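Cuánto cuesta de verdad montar un puesto con brazo robótico

Sep 5, 2024

Llevo desde febrero haciendo números para montar un segundo puesto con brazo robótico en el taller y ya he rehecho la hoja de cálculo cuatro veces. La dejo resumida en esta entrada porque varios me habéis escrito preguntando por el presupuesto, y contestar uno por uno me lleva más que escribirlo.

El punto de partida: el primer puesto lo monté sin plan. Compré el brazo de segunda mano, luego descubrí lo que faltaba y lo fui pidiendo según aparecía. El resultado es que los gastos de envío pesaron más que algunas piezas. Esta vez quería tener la lista cerrada antes de pagar nada.

Pedí oferta a dos proveedores, Skarnside y Clesport. Skarnside vende el conjunto completo con instalación. Clesport vende las partes sueltas y te las arreglas. Antes de decidirme pasé una mañana en el local de Florêncio Pacheco, que tiene ya un puesto en marcha parecido al que yo quiero, para ver el espacio que ocupa de verdad y cómo resuelve la mesa.

La mesa es lo primero que subestimé. Yo había apuntado una superficie de trabajo y ya está. Luego resulta que si vas a trabajar con objetos grandes te comen el sitio, y el brazo tiene que seguir llegando por detrás y por los lados. Con una caja de ese tamaño encima, mi mesa actual se queda corta.
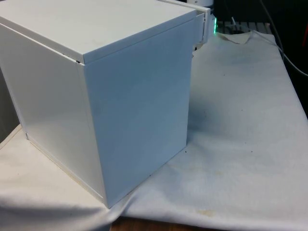 El mueble blanco sobre la mesa, con el brazo al fondo.

De esa visita salieron dos cambios en la hoja. Uno, una mesa más profunda. Dos, una tela para cubrirla. Una tela clara cuesta poco y pensaba ahorrármela, pero me ahorra arañazos en las piezas y me da un fondo uniforme para las cámaras. Las manchas se notan enseguida, así que he puesto dos de repuesto.

Los cables también tienen ahora su propia línea. En el primer puesto los dejé para el final y acabé con un alargador cruzando el suelo durante meses. Canaleta, bridas, una regleta decente y un par de metros de más en cada cable: 93 euros. Prefiero verlo escrito que ir sacándolo de la caja de gastos varios.

El brazo es la partida grande y la que menos se puede apretar. La oferta de Skarnside se iba muy lejos de lo que puedo gastar este año. Con Clesport, y aceptando una unidad de exposición con garantía reducida, el brazo se queda dentro del tope. El tope para todo lo demás —mesa, pinza, cámaras, ordenador, cables— lo he fijado en 3000 euros, y de ahí no me muevo.

La pinza me dio más vueltas que el brazo. Hay tres opciones razonables para lo que hago: una neumática, que descarté porque no quiero un compresor al lado de donde trabajo; una eléctrica de dedos paralelos; y una eléctrica de dos dedos articulados. Aníbal Prata lleva tiempo con las articuladas y me insistió en que mirase bien los recambios antes que la fuerza de agarre. Tenía razón. Las yemas se gastan, los tornillos se aflojan, y si cada juego de dedos hay que pedirlo fuera, estás parado dos semanas.

La de dos dedos articulados cuesta 1087 euros con la brida de montaje incluida. La paralela era algo más barata, pero la brida iba aparte y el cable también. Sumado todo, la diferencia era muy pequeña.

Otro punto que hay que mirar es lo que ocupa la pinza en la imagen si pones una cámara en la muñeca. Desde ahí se ven los dedos, los tornillos y buena parte del cuerpo, y lo que queda libre para ver la mesa es menos de lo que uno imagina leyendo la hoja técnica.

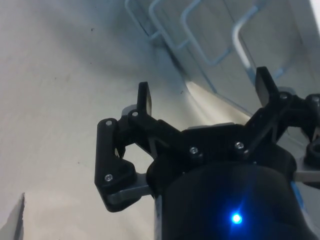 Vista desde la muñeca: los dos dedos y, detrás, una rejilla de alambre azul claro.

Por eso he presupuestado dos cámaras, una en la muñeca y otra fija, a un lado de la mesa. La fija puede ser modesta. En la de muñeca no quiero recortar, porque el alambre fino y las cosas pequeñas se pierden en cuanto baja la calidad. Entre las dos, con sus soportes, unos 200 euros. Los soportes los iba a imprimir yo, pero con el primero perdí tres tardes y acabé comprando uno de aluminio.

Para el ordenador voy a reutilizar el que tengo. Si no aguanta las dos cámaras a la vez ya veré, y por eso he dejado un margen sin asignar. El programa de control es Hinivura, que ya uso en el otro puesto y no me cuesta licencia adicional hasta el tercer brazo. Cambiar de programa ahora saldría más caro en horas que cualquier ahorro.

Lo que no está en la hoja y debería estar:

Las horas. En el primer puesto calculé un fin de semana de montaje y fueron bastantes más. Esta vez he bloqueado dos semanas sin encargos.

Los objetos de prueba. Cajas, rejillas, recipientes, cosas con puertas o cajones. Parece que salen gratis porque algo habrá por casa, pero al final compras. Voy a mirar en la tienda de saldos de Sampaio antes de pedir nada por internet.

El seguro. Mi póliza cubre herramientas, y no tengo claro que un brazo entre en esa categoría. He preguntado y todavía no me han contestado.

El orden de compra queda así: primero la mesa, luego el brazo y la pinza en el mismo pedido para pagar un solo envío, y las cámaras cuando el brazo esté atornillado y pueda medir distancias. La otra vez compré las cámaras al principio y una no enfocaba a la distancia que necesitaba.

El pedido de la mesa sale esta semana. Si alguien tiene una unidad de Clesport comprada de exposición y quiere contarme cómo le ha ido con la garantía, los comentarios están abiertos.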